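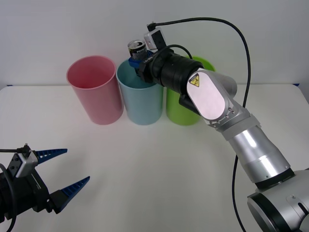
3.2 Collecting demonstrations

We record every demonstration by teleoperation. The operator sits at the Hirkaler console and drives both arms, one with each hand, while the grippers' own cameras and a fixed workspace camera log the session. Our favorite task for teaching newcomers is can-in-cup: pick up a drink can and lower it into the cup named in the prompt. It sounds trivial, and it is wonderfully hard to do well!

Figure 4. Can-in-cup during teleoperation. The right gripper holds the can over the light blue cup, between the pink cup and the green one. The left gripper stays open, clear of the cups.

Two operators, Xuelian Fu and Dinesh Garg, gave 17 demonstrations each. We first tried guiding the arms by hand, as in the Prirach study, but our own hands kept blocking the camera views. Remote control fixed that, and it gave us something we hadn't hoped for — small corrections just above the rim, where the operator pauses, shifts the can sideways and then commits. The policy picks these up beautifully. We therefore keep the pauses in the training data and trim only the idle time before the first grasp. Section 3.3 covers the trimming rule.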